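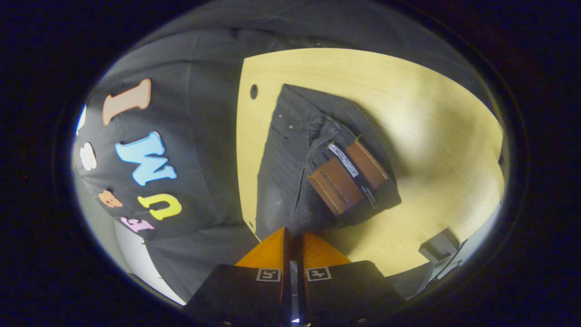
How to Free Up Space on an Android Phone Without Deleting Your Photos

My phone told me it was out of storage at the worst possible time, right in the middle of a system update. The update stopped partway, asked me to free up space, and then kept nagging me every hour until I sat down and dealt with it. If you're in the same boat, here's what I did. Menu names change a little between phones, so if you don't see the exact wording, use the search bar at the top of Settings.

Check what's eating the space

Open Settings and tap Storage. Give it a minute to finish adding things up. I expected photos to be the problem, but mine was a podcast app I hadn't opened since March — it was still downloading every new episode. Write down your free space before you start. Mine was 682 MB, which is pretty sad for a phone this size.

Clear the app caches

Go to Settings, then Apps, and sort the list by size if your phone lets you. Tap the biggest app, then Storage, then Clear cache. Please don't tap Clear data (some phones call it Clear storage) unless you're ready to sign in again and lose whatever the app keeps offline. I did that to my maps app once and had to download all my saved areas again!

Do the same for your browser, your chat apps and anything that streams video. Clearing the caches alone got me up to 1755 MB.

Look inside your chat apps

Most chat apps have their own storage page in their settings, and you can sort by file size there. I'm in a family group that loves forwarding videos, and I had the same clip saved four times. Delete the big ones first, then turn off automatic media downloads so it doesn't fill right back up.

Empty the Downloads folder and the trash

Open your file manager and look at Downloads. Mine was full of old boarding passes and PDF menus. After you delete things, check for a Trash or Bin folder, as files can sit in there for weeks and still take up room.

Try the update again

Restart the phone, plug it in, get on Wi-Fi and go to Settings, System, Software update. I wanted at least 2 GB free before trying, so I removed one game as well. The download picked up where it left off and the nagging stopped.

If your storage number still looks wrong after a restart, leave it overnight and check again in the morning. Mine took a while to catch up.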